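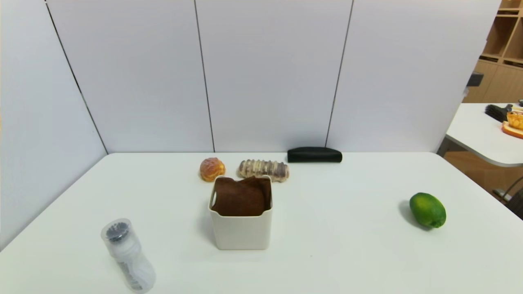

Brown cloth in an off-white bin, two pieces of artificial bread behind.

3 min read

About Grunetti

Hi, and welcome! I'm the person behind Grunetti, which is a very small home organizing business in Hiltmont. If you've called us, it was probably me who picked up, and if you called before eight in the morning I was probably still in my slippers.

I started doing this after I helped my aunt move out of the house on Tindarstead Road where she'd lived most of her life. She had 14 tablecloths. She had every phone book the town ever printed. She had a drawer with nothing in it but lids, and I have never found out what they were lids to. We spent most of a November on that house, the two of us, drinking too much coffee and arguing about gravy boats, and somewhere in the middle of it I noticed I was having a great time (she was too, though she'd never say so). A neighbor asked if I'd come and look at her basement next. Then her sister asked. After that I got a phone line and a name and some business cards with a typo on them, which I used up anyway.

The name comes from my grandmother's side of the family. People ask if it's Italian and I say sort of.

So, what do we do? Mostly kitchens, closets, garages and that one room every house has where the door stays shut when company comes over. I come by first for a look around, which is free, and you don't need to clean up before I get there. Please don't! I need to see where the mail really lands. I'll ask you things like who cooks, who's left-handed, who can reach the top shelf, and where you go first when you can't find the scissors. Then I go home and write it all up, and you decide if you want to go ahead.

A regular visit starts at nine and goes until we're both tired. We take everything out, which is the scary part, and we sort it on the floor or the bed or the driveway if the weather is kind. You make the calls on what stays. I've got opinions about duplicate can openers and I'll share them, but it's your stuff and I won't sneak anything out to the car. If you want to keep your son's old hockey trophies, we'll find a good spot for the trophies.

I'm not a big buyer of containers. I know that's strange for someone in my line of work, and I do love a good bin as much as anybody, but I like to wait until the very end, when we know what's left and how big the shelf is. I've been in houses where the closet was full of empty boxes bought to fix the closet. Shoe boxes are fine to start with. Cookie tins are fine. Measure the shelf twice and write it down on something you won't lose.

Labels I do feel strongly about. Big letters, plain words, on the front. "Batteries," not "Home Power Supplies."

We've grown a bit over the years. There are four of us now, and we can take on a whole house if you're moving or if you've just inherited one. We also run a class in the back room of the Bogale building, two evenings a month, for folks who'd like to do it on their own. It holds 16 people if everyone likes each other. Bring a photo of your worst drawer and we'll work through it together. It's a friendly bunch and there are usually brownies. One of our regulars is past 80 and has the best-kept pantry I've ever set foot in, and she still comes, mostly to heckle me.

A few things people like to know up front. We work in Hiltmont and any town you can drive to from here before your coffee gets cold. We don't haul furniture, sorry, my back has retired from that, but I can give you the number of a crew that does. We'll drop off donations at the end of a visit as long as they fit in the wagon. Pets are welcome to supervise. The class is pay-what-you-like, and a deposit of $100 holds your date for a home visit and comes off your bill at the end.

If you've read this far and you're feeling a little embarrassed about your garage, please know that mine has a canoe in it with no paddles and three broken fans. I'm getting to it. Give us a call any time after nine, or drop by the Bogale building (side door, the front one sticks) and say hello. I'd love to meet you, and I'd really love to see that drawer.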